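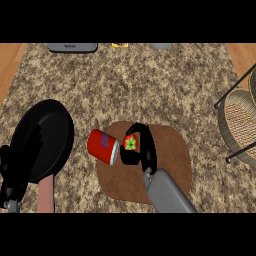
Menu rollout timing: central kitchen vs. in-unit prep for sauces

Multi-Unit Operations > Menu and Supply

saltbox_ops
27 April 2019
We run 49 fast-casual units under the Veltstead name, all company owned. Corporate wants to move the five house sauces out of the stores and into a commissary before the December menu change. Current practice is in-unit prep, daily, from a recipe card. Yield variance between stores is the complaint. The worst store uses 7 percent more base than the card calls for and the best is dead on.

The proposal is cook-chill in two-quart bags, 21-day code date, delivered twice a week with the protein order. Looking for input from anyone who has made this change at a similar unit count. Mainly interested in bag loss, cooler space and what happened to the prep labor line.

grillmark
Did it at a smaller chain. Bag loss was under one percent after the first month. Before that it was a mess, mostly crews opening bags with a knife over the line. Buy the cutters.

Labor is where the projections were wrong. We were told to expect two hours a day out of prep. What came out was 40 minutes. The same person was also washing lettuce and portioning chicken, and you can't schedule 40 minutes less of a person.

saltbox_ops
40 minutes matches my own estimate. The deck says 100 minutes. I have asked where that number came from and have no reply yet.

Yen-ting Yeh
I do menu costing for a 30-unit group. Two questions before anyone argues about labor.

Are any of the five emulsions? Egg-based dressings and cook-chill don't mix. The kettle process will break them, and you end up reformulating with starch and gum. That is a different product and regulars will notice.

Is the variance in the sauce or in the portioning? If the store uses 7 percent more base per batch, that is prep. If it uses 7 percent more base per dollar of sales, that could be a heavy ladle, and the commissary will not change it.

saltbox_ops
Two are emulsions (garlic aioli, green goddess). The other three are a tomato base, a braise liquid and a pepper sauce.

The variance is per dollar of sales. I had not separated it. We pull it from Hovow, theoretical against actual, by item family.

Yen-ting Yeh
Then you don't know yet. Pick four stores, weigh finished batches for a week and compare to sales mix. If batch yield is on card, the fix is a portion pump.

kettle_rat
Disagree with the above on emulsions. Cold-process aioli is routine for any co-packer with a vacuum mixer. It isn't cooked at all. You use pasteurized yolk, bring the pH under 4.1 and hold it cold. We ran it for years with no gum. The flavor is sharper because of the acid, that much I'll grant.

Yen-ting Yeh
Cold process, yes. The original post says cook-chill. If the commissary has kettles and a tumble chiller and no vacuum mixer, it can't make that product. Ask for the equipment list.

kettle_rat
Fair. Ask for the list.

grillmark
Also ask who owns the commissary. If it's a third party, read the minimums. Ours was with Leite and the minimum was per SKU per run. A slow sauce meant we were sitting on three weeks of stock against a three-week code.

saltbox_ops
Third party. Minimums are per run with SKUs combined, or so I am told. I will get that in writing.

corner_unit_12
Franchisee here, different brand. The thread is skipping cooler space. A store with a 6x8 walk-in that takes two protein drops a week has no spare shelf. We had to go to three drops, and the added drop fee ate the savings in the small stores. The big ones came out ahead. If your stores aren't all on the same footprint, model them separately.

saltbox_ops
Some 2/3 of ours are 8x10, the rest smaller. Modeling separately makes sense.

prep_at_six
I'd leave it in the stores. Tomato base is a 20 minute job with an immersion blender. Retrain the bad stores. Every chain I worked for that pulled prep out had trouble keeping kitchen managers afterward.

grillmark
Retraining holds until the manager turns over. We tried it twice.

prep_at_six
Then the problem is turnover.

grillmark
It is. The sauce still has to be right in the meantime.

saltbox_ops
Update. Equipment list came back: two kettles, one tumble chiller, pump fill station. No vacuum mixer. The aioli and the green goddess stay in the stores for December.

Batch weights at four stores: three within one percent of card, one over by two. So most of the variance is at the line. We are testing one-ounce pumps from Turnurine at those same four stores before any contract gets signed. The tomato base and the braise liquid are still candidates. Pepper sauce depends on the minimums.

Yen-ting Yeh
Check pump calibration with the pepper sauce cold. Ours delivered short until it warmed up.

saltbox_ops
Noted. It goes on the test sheet.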